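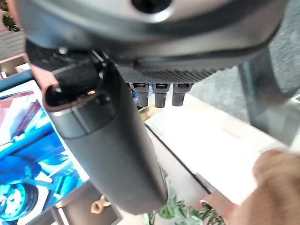
Which parts of the Moltunano household demonstration service does this checklist cover?
The checklist covers the robot unit, the gripping hands, the demonstration furniture, the floor markings and the operator's station. It does not cover transport, battery storage or building wiring, each of which has its own form.

Review of service on offer: Moltunano, supplied by Zidasis
Review carried out for: Plidimel
Form 54, comments included
Unit number: 1273
Session reviewed: morning, August

Ratings used: Accepted, Accepted with comment, Hold. An item rated Hold must be cleared in writing before a public session is opened.

Section A. Robot unit

A1. Outer housings closed and free of sharp edges.
Accepted.

A2. Connectors seated and strain relief in place.
Accepted with comment. The supplier's manual gives no interval for checking connectors. Plidimel asks for one to be stated before the agreement is signed.

A3. Fingers and contact surfaces cleaned between sessions.
Accepted with comment. The cleaning log was presented, but two entries had no initials.

A4. Emergency stop tested at the start of the session.
Accepted. The stop was tested from the operator's station and again from the handheld control.

Section B. Handling tasks

B1. Objects limited to the list agreed with the supplier.
Accepted with comment. Soft and loose items are permitted under the current list. The list should state which of them may be used on glass and who is to remove stray fibers afterward.

B2. Grip force set to the value for the object class.
Accepted. The setting was read from the operator's display and matched the task sheet.

B3. Hands of staff and visitors kept outside the working area while the arms are powered.
Hold. The rule is written in the supplier's manual but does not appear on the visitor notice. A revised notice is required. 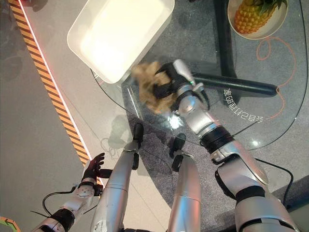 B4. Second arm held in a safe position when only one arm is in use.
Accepted with comment. The resting position is left to the operator. The reviewer recommends a fixed position, set in software, that keeps the idle hand away from the table rim.

B5. Trays and bowls placed so that they cannot be pushed from the table.
Accepted with comment. Minimum distance from the rim is 50 millimeters under the site rules of Plidimel. The supplier's task sheet gives no distance and should adopt the same figure.

Section C. Table and floor

C1. Glass tops inspected for chips and cracks.
Accepted. Inspection is to be repeated after any dropped object, whatever its weight.

C2. Floor tape complete and firmly attached.
Accepted with comment. Tape is to be replaced when more than 127 millimeters of any strip has lifted.

C3. Cables and cords secured or routed away from walking areas.
Hold. Cords may not lie loose under or beside the table during a session. The supplier is to provide clips or a floor cover.

Section D. Supplier documents

D1. Risk assessment current and signed.
Accepted. The assessment was prepared by Žukauskas under contract to Zidasis.

D2. Service response time stated in the offer.
Accepted with comment. The offer says "prompt." A number of hours is required.

Result: two items on Hold (B3, C3). The offer remains under review. The supplier is to return the corrected visitor notice and the cord routing plan to Plidimel, quoting the unit number given at the head of this form.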